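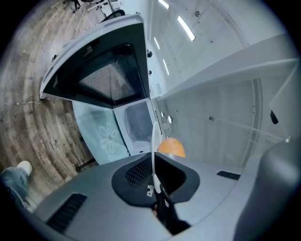
Kitchen Helpers Wanted for Our Everyday Warm-Ups Project

Do you reheat last night's dinner without thinking twice? Do you have opinions about how long a pancake needs? Then we would love to have you come and spend a morning or an afternoon with us at Wuvura, where we are putting together a big, friendly collection of the small kitchen jobs that people do every day (opening the microwave, setting a plate inside, taking it out again, wiping up after themselves) and hardly ever stop to talk about.

The project is called Prilex, and it runs through the end of September in our practice room in Wynne. It's a plain, homey sort of room with a wood-look floor, a white table and a microwave, and most people settle in after the first cup of coffee. We have 264 short kitchen tasks on our list and we'd like each one done by as many different hands as we can find. Left-handed people, please do write to us! So should anyone who has been told they do things in a funny order.

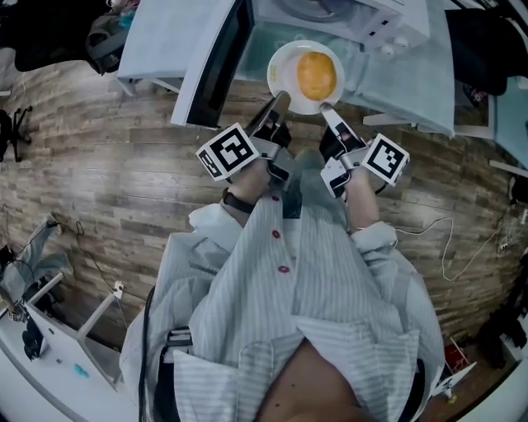
WHAT YOU'LL BE DOING

You will get a plate with something simple on it and a short card telling you what needs to happen to it. Maybe it goes from the table to the microwave, maybe it comes back, maybe it just has to move over to make space for a second plate. Take your time and do it the way that feels natural. We stop for breaks whenever you like, and there is a proper lunch in the middle of the longer sessions.

WHO WE'RE LOOKING FOR

Adults 18 and up who are comfortable on their feet for an hour at a stretch and can lift a full dinner plate. You don't need to be a good cook, and no experience is required. Please wear flat, closed shoes and sleeves you can push up. If you have a food allergy, mention it when you write and we'll plan your tasks around it.

HOURS AND PAY

Sessions start at 9 in the morning or right after lunch. A full set of sessions pays $225, or $300 if you stay on for the evening tasks too. Parking is free behind the building, and the bus stops just across the street.

HOW TO APPLY

Send a few lines about yourself to the Cerkarix participant desk with "Prilex kitchen" in the subject line, and tell us which times of day suit you best. We answer every message, though it may take us a few days when things get busy. Friends and couples are welcome to apply together, but please send us one message each.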